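Guides > Desks > Uden desk > Part 3: Leveling the top

136 shares | 3 comments

I've put together six of these Uden desks now, and leveling is the part I used to rush. Don't! Grab a coffee and take it slow.

1. Move the desk to where it's going to live (mine leans a little in every room but the kitchen).
2. Turn all the feet clockwise until they stop.
3. Lay a level across the back, then back out the low foot a half turn at a time.
4. Check front to back the same way.
5. Snug the frame bolts with the hex key.

Note: the feet give you up to 10 mm, so a really sloped floor needs a shim too.

Caution: get a friend to lift the corner while you turn a foot. I stripped one doing it alone.
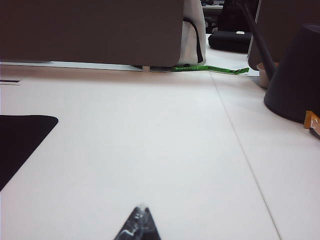
White top, with the seam between the two panels.

Next up is the Stero drawer, my favorite bit.

Comments

Satish Katiyar: Half turns saved me, thanks!

Yi-an Ki: Does this work with the Corov frame?

Niall Cairns: @Yi-an yes, same feet, but the bolts take a bigger key.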